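Equipment Planning Lead (kitchen robotics), part-time, fixed term
Stiltwood, with working visits to our Budska and Hordiienko sites 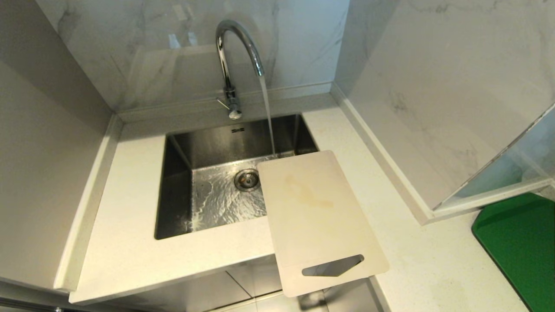

We are looking for a patient, practical person to help us decide what to buy next. Bratine has spent the last few years teaching robots to do the small jobs of an ordinary kitchen – rinsing, wiping, stacking, putting things back where they came from – and for most of that time we have bought our equipment the way a busy household buys its groceries, which is to say in a hurry and usually on the way home. It has served us well enough while we were small. We are now planning for three sites instead of one, and we would dearly like somebody whose job it is to sit down with the whole list, ask us awkward questions about it, and turn it into a budget we can live with.

The post is based at Stiltwood, in the older of our two buildings, a short walk from the station. Budska opened in the spring and is still short of nearly everything. Hordiienko is further off and is at present a set of empty rooms with good plumbing, and we want to have it fitted out and working by the end of next year. You would be expected at each of the two smaller sites from time to time, and we pay for travel and, where it makes for a very long day, for a night's stay.

What you would be doing

The first job, and probably the biggest, is the plan for Hordiienko. We know in broad terms that we want arms, grippers, cameras, benches and the kitchens themselves, but we have never written down in one place what each of these costs us over its working life. A gripper that is cheap to buy can be very dear to run if its pads need changing every fortnight and come from one supplier with a long waiting list. Our present stock list runs to 567 lines, several of which say only "bracket, see drawer", and we would be glad if you began by going through it with the technicians and finding out what we own.

After that comes the yearly budget for all three sites. You would gather requests from the teams, get quotes, compare them fairly and write a short paper for each larger purchase. Anything under 1,000 pounds can be agreed at site level on your word and the site lead's. Anything above it goes to the monthly spending meeting, where you would present it yourself. Please don't be put off by this if you haven't done it before. The meeting is a friendly one and there are biscuits.

A good deal of our work is done at the sink, and wet work is hard on equipment, so part of the job is simply spending time in the kitchens and watching. Taps, drain strainers, chopping boards with a bit of staining on them, shiny worktops and tiles that throw the light back at a camera – all of these have some bearing on what we ought to buy. We would much prefer to hear from you that a particular wrist seal isn't up to running water before we have ordered a boxful of them. You would have a modest trials fund of 2,000 pounds a quarter for buying or hiring single items to try out, and you wouldn't need to ask permission each time you used it.

You would also look after the less exciting things: service contracts, spare parts, delivery dates, warranty claims, the safe disposal of old batteries, and the yearly check of what is insured and for how much. We are a little behind on some of these and would rather say so now.

Who we hope to hear from

You will have planned or bought equipment somewhere before. It might have been for a laboratory, a workshop, a hospital department, a catering firm, a college or a farm, and we honestly have no favourite among them. You should be comfortable with a spreadsheet and be able to explain a figure to someone who is not. You should be able to tell a supplier politely that the price is too high, and tell an engineer, just as politely, that the one they already have will do for another year.

You don't need to be able to program a robot. Plenty of people here can, and they will happily show you how the machines work and what tends to wear out first. It would help if you knew a little about leasing compared with buying outright, as we have only ever bought and suspect we may have been missing something. Some experience of equipment used near water would be useful too, though it can be picked up.

Hours, pay and the rest

The post is 30 hours a week for two years in the first instance, with a fair chance of carrying on once Hordiienko is up and running. Hours can be spread over four days or five. School hours are fine for most of the year, but the budget weeks in spring are busier and we would ask for some give and take then. Pay depends on experience, and we will tell you the range before you apply if you write and ask. There is a pension, proper holiday, and a hot lunch on most working days at Stiltwood.

The building has a lift and step-free access from the car park. Budska has a step at the front, with a ramp round the side. If anything about the post or the interview would need to be arranged differently for you, please let us know and we will do our best to sort it out beforehand.

How to apply

Send us a letter of no more than two pages and a list of the jobs you have held, by email or by post to the Stiltwood office. In the letter, please tell us about one purchase you were responsible for that went well and one you would do differently now. We don't need references at this stage.

We will hold interviews at Stiltwood in October. You will be shown round the kitchens, have a talk with two or three of the team, and spend half an hour on a small costing exercise, for which we'll provide the figures and a calculator. Travel costs are paid on the day if you bring your tickets or a note of your mileage.

If you would like to come and look round before deciding, you would be very welcome – just write to the office first so that somebody is in to meet you.

Posted August 29, 2022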